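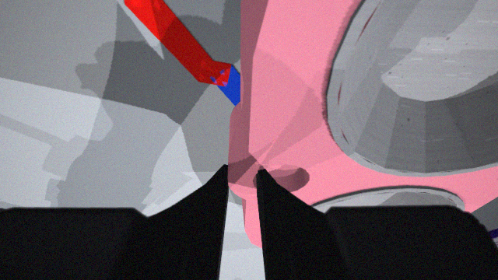 A two-minute spot for your local radio station starts with talking, so do that before you touch any recording software. Stand up, set a timer for 110 seconds and tell an imaginary listener about one ordinary thing. They can't see it, so give them the plain stuff first. "Large, pink, smooth, rounded" gets a picture into somebody's head much faster than "really cute" does, and it's so much fun once you get going! Do it twice and keep the second try.

Now write it down. I aim for one typed page in big print, double-spaced, with a slash wherever I want to breathe. Read it out loud and cross out every word you trip over. 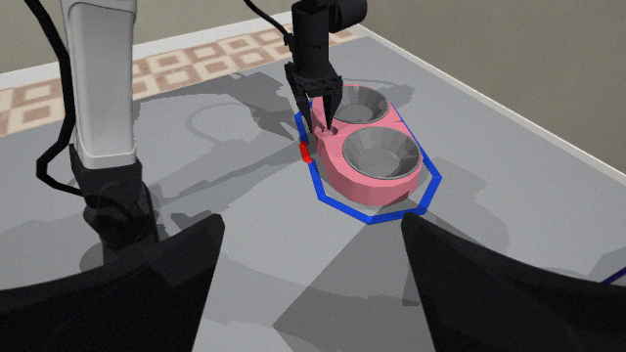 Pink double-bowl holder with a blue outline on the tabletop

Next, the room. Soft things are your best friends: a closet full of coats, a bed, a heavy quilt over the back of a chair. Clap once. If you hear a ring, add another blanket and clap again. I recorded my first 19 spots for the Plistell morning show under a comforter in July (sweaty, but they sounded great).

Put the mic a hand's width from your mouth and a little off to one side, so your P's and B's don't pop. Record ten seconds of silence before you start. You'll want it for patching gaps later.

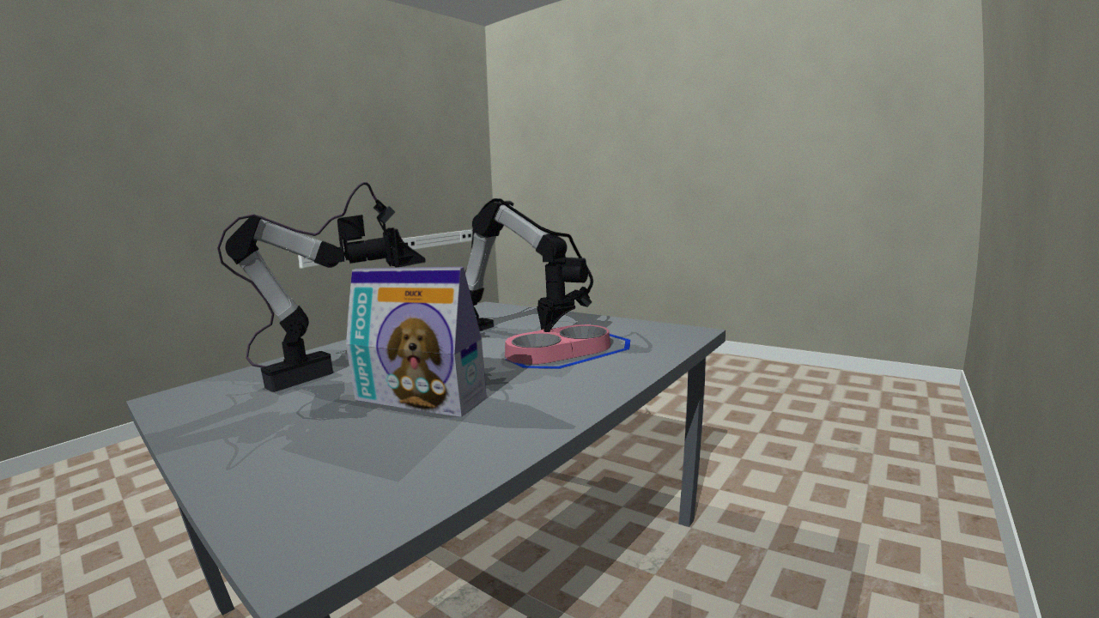 Mirela Quintana wrote in to say she leaves the recorder running between takes, and that her best line in the Owusu library piece came when she thought she was done. Love this! Try it.

Editing is the part I could do all day. Cut the false starts, then the long breaths, but leave a few short ones in or you'll sound like a train announcement. Listen on headphones, then on your phone speaker, then in the car if you have one.
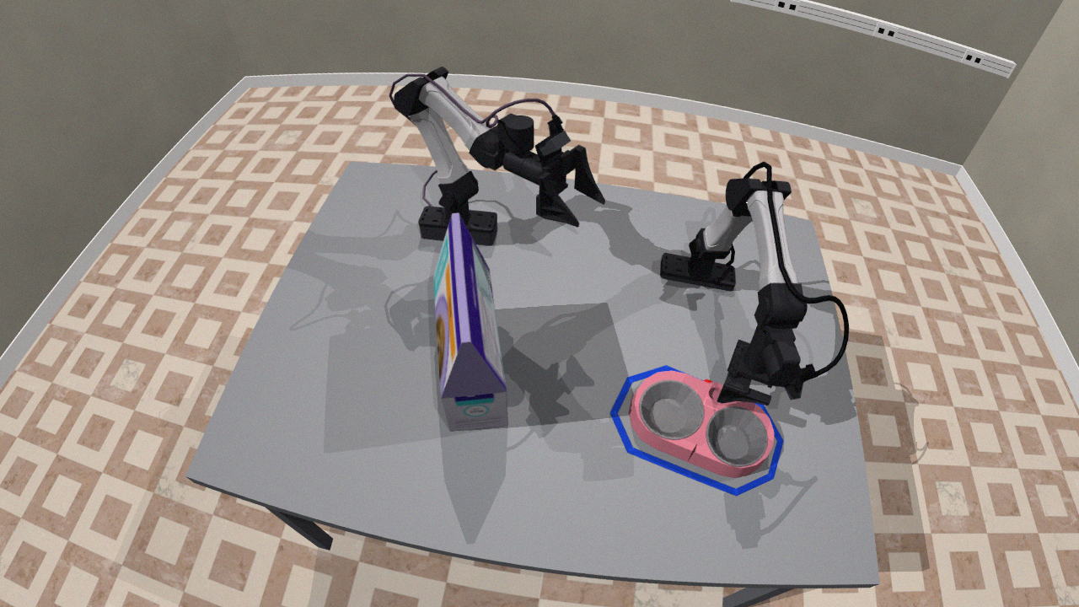 Gray table on a checkered tile floor, with two robot arms mounted on it

Save a WAV for yourself and send the station whatever format they ask for. Meren takes MP3s by email until noon on Saturday. Put your name, the title and the exact running time in the file name, and write the first and last words of the spot in your message so the host knows when to come back in.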